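2025-08-02

Second week off the tools of my old job and into working out the next one. I had the call with Hatice Soylu this morning. She went through my resume line by line and took out 20 lines of it, mostly duties from the Junbridge years that read like a roster. She wants results in there, and a summary at the top that says what kind of work I'm after. I told her I'm still deciding between training and operations. She said to write 2 versions and see which one is easier to finish.

The training one was done by lunch.

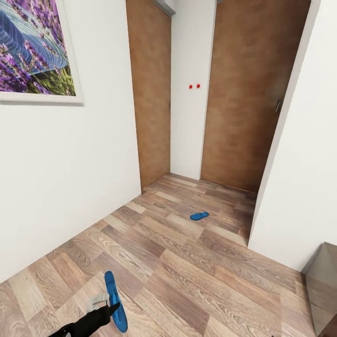 Spent the afternoon on the Stivulus application. The form asks for a personal statement of 100 words, and mine came in at nearly double that. Cut the paragraph on the Dixit rollout and kept the apprentices. Kanokwan Jitpraphai has agreed to be a referee, and she'll look over my cover letter on the weekend if I email it tonight.

Haven't heard from Fluvon since the interview in May, so I've crossed them off.

Hatice's fee is $40 a session. I've booked another for next fortnight. Need to organise a proper folder for all these drafts before then.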